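September 2021
Notebook: Trostodent trial, living room set-up, can to bin

Second entry on the Trostodent package. For anyone picking this up cold: it is a software licence plus support, runs on the Franka we already have, and claims to learn a tidying task from demonstrations we record ourselves. Jilavwood sell it. We have it on loan until the quote runs out, and Grabowska wants a yes or no from us.

Arm on the rustic side table, one can on the coffee table, bin on the floor. Magazines, remote and fern stay where they are. The package is meant to leave them alone.

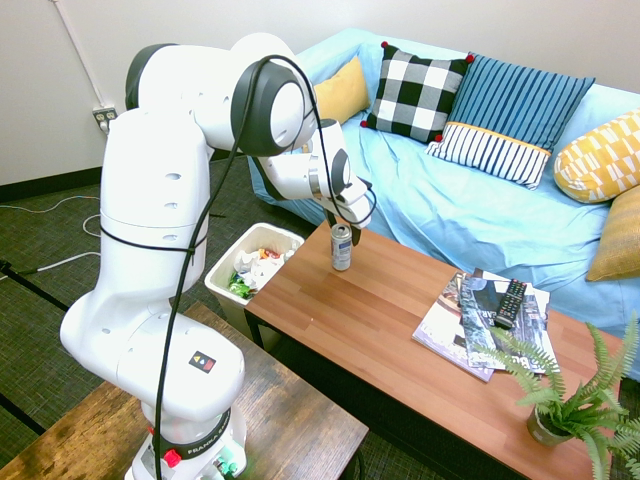 Markos Konstantinidis thinks we should not spend long on the grasping, as any package at this price can pick up a can, and wants the time put into recovery after a failed pick. Agreed in part. I still want a baseline first, or we have nothing to compare recovery against.

Set-up notes. The installer stopped twice asking for a licence file that was already in the folder. Moving it up one level fixed it. The manual is for the June release and two menu names have changed. Default approach speed is slow and I left it there.

Demonstrations: 11 recorded, 6 kept. The others had a pause in the middle where I let go of the controls, and the software flags those itself, a useful feature. Training job number is 2160, the repeat with the trimmed set is 2219. Use 2219.

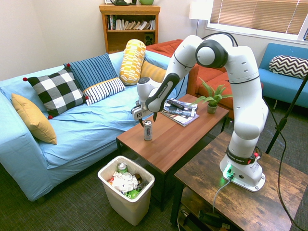
Support answered the licence question the same afternoon. They did not answer the one about exporting our recordings in an open format, so I have sent it again. If the data can't leave the package I would mark it down heavily.

Still to do: move the can nearer the magazines, change the lighting, try a second type of can. Log the gripper width on each attempt, as the package only keeps the last one.

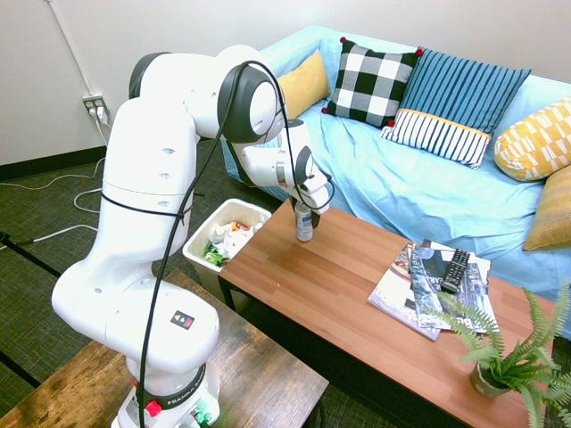
Jakow asked whether the yearly fee covers a second arm or if that is charged again. The quote only says "per site". I will get it in writing from Jilavwood before Grabowska sees anything.

Recordings and both job logs are in the shared folder under trostodent. Licence file is in there too, one level up.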